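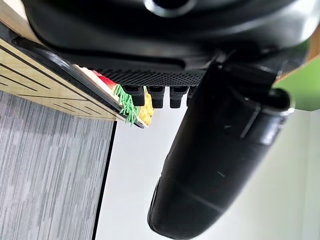
末班渡船六点十分开。我五点四十才从旅馆出来,箱子没锁好,一只袜子露在外头。跑。Vuncombe的街全是坡,上坡,下坡,再上坡,小时候觉得这镇子是谁揉皱了扔在海边的。姐姐在电话里只说了一句,船要卖了,星期六签字,你来不来随你。然后挂了。我脑子里乱,看什么都只看进去一小块:黑的,亮的,一条网板,密密一片小圆孔,底下并排四颗小黑方齿。就这么一小块,记得牢牢的,旁边别的全没了。父亲走那年也是这样。医院走廊里我只记住一个门把手。

跑到码头,船还在。票亭里的女人头也不抬。

去哪儿。

Sastach。

单程还是来回。

我愣了一下。这问题我没想过。后面有人咳嗽。我说单程,说完又觉得说错了,钱已经递进去了。

船舱里一股柴油味,还有湿绳子味。我坐在靠窗那排,箱子夹在两腿中间。对面一个老头在剥鸡蛋,剥得很慢,蛋壳一片一片放进手帕里。父亲也这么剥。他一辈子跑这条水路,船叫Skidisach号,名字是从前的船主起的,什么意思他不知道,也不改。改船名要倒霉,他说。后来没改,也倒霉了。

我上次坐他的船是十七岁。跟他吵了一架,为什么吵,真忘了,好像是为一双鞋。也可能是为别的事拿鞋来吵。我在Sastach下船,没回头,他在后面喊了一声。喊的什么没听清,发动机太响。这么多年我给那一声填过好多词。回来。滚吧。伞。那天后来是下雨了,所以有一阵子我认定他喊的是伞。

老头问我吃不吃鸡蛋。我说不吃。过了一会儿又说,吃。

鸡蛋没盐,噎人。我吃得眼泪都出来了,他以为我噎着了,拍我的背。拍得很重。手跟父亲的手差不多宽。我没敢转头看他。

到Sastach天快黑了。姐姐没来接。她不会来接,我也没告诉她坐哪班船。从码头到老房子要走过整条主街,铺子大半关了,Mousavi的店还亮着灯。店还是那个店,招牌换过,字没换。母亲从前叫我来这儿买菜,纸条攥手里攥得字都化了,到柜台前只好瞎报。有一回该买豆角,我买回去一大兜土豆,母亲站在厨房里看了半天,说行,那就吃土豆。连吃了一个星期。父亲跑船回来,掀开锅盖,又盖上,没说话,出去坐了会儿,回来吃了三碗。
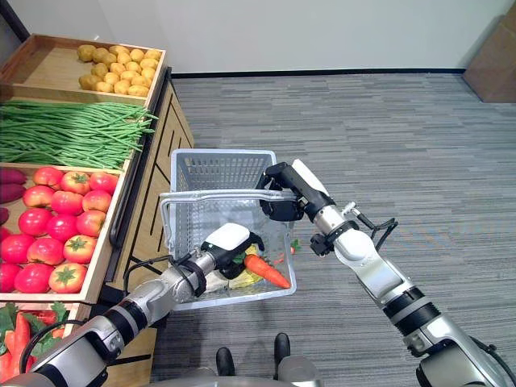
我在店门口站着,想总得带点什么去。空手上门不像话。可是带什么?姐姐现在吃什么我不知道。她吃不吃辣,胃好没好,还喝不喝那种苦得要命的茶,全不知道。十年没一起吃过饭了。进去转了一圈,拿了一包饼干,放回去,拿了两包。柜台后面的小伙子找钱,看我一眼,说你是船家那边的吧。

我说不是。

出了门又想,我为什么说不是。

老房子的门没锁。姐姐在厨房,背对着我,水龙头开得哗哗响。她说,来了。我说,来了。她说,鞋脱了,刚拖的地。我就脱鞋,脱得太急,一只甩到墙根底下去了,趴着够了半天。她回头看见我趴在那儿,哼了一声。那声哼跟母亲一模一样,我差点就不想起来了。

饭桌上摊着一堆纸。合同,保险,机器的检修单,一本父亲的航行记录,硬壳的,边角磨出了毛。姐姐把合同推过来,我没看合同,翻记录。他的字很丑,每一页都是风向、几点开、几点到、带了什么货。没有一句多余的话。翻到131页,日子我认得,就是我下船那天。

东南风。下午有雨。客十二人,Sastach下。

后面还有一行,铅笔写的,淡得很,我把本子举到灯底下。

伞没带。

我把本子合上,又打开。姐姐问,怎么了。我说没怎么。她绕过来,站在我后面看,看了很久,水还在那边流着,谁也没去关。

她说,他那天到家就把伞立在门后头了。

我说,哪把。

她说,你那把啊。黄的,断了一根骨子的。你走以后他带上船了,天天带,不下雨也带。我以为你知道。

我怎么会知道。我在一个不下雨的城市住了那么久。

那天晚上没签字。姐姐煮了面,面坨了,我们俩都没说坨了。饼干拆了一包,她把碎的挑走吃,整的留给我,从小就这毛病,改不掉。买主是个外地人,想拿船改成喝咖啡的地方,停在码头不开。姐姐说价钱还可以。我说嗯。她说船底要修,修一次够咱俩吃半年。我说嗯。她把筷子一放,说你能不能说句别的。

我说,明天还能开吗。

什么?

船。开出去一趟,就一趟,到Vuncombe再回来。

她看着我,像看一个脑子有毛病的人。然后站起来,去关水龙头,关了,手撑在池子边上不动。油钱你出,她说。

我出。

晕船了别赖我。

不赖。

第二天四点多就起了,天还是黑的。她走前面,我走后面,街上一个人都没有。风从东南来。我不懂这些,是她舔了下手指头说的。船比我记忆里小,小很多,跳上去晃得厉害,我抓着栏杆半天不敢松手。舵房里一股陈味儿,烟、机油、橘子皮。门后头钉着一个钩子,伞就挂再那儿。黄的已经不怎么黄了。

姐姐在下面弄发动机,骂了好几句,响了一下,灭了。又响,又灭。第三回响起来没灭,整条船都在抖,我的牙也跟着抖。她探出半个身子,满手黑油,朝我喊了一句什么。

没听清。太响了。

我趴到舱口边,用手拢着耳朵,扯着嗓子问她,你说什么。

她又喊了一遍,这回我听得清清楚楚的。

解缆绳,傻站着干嘛。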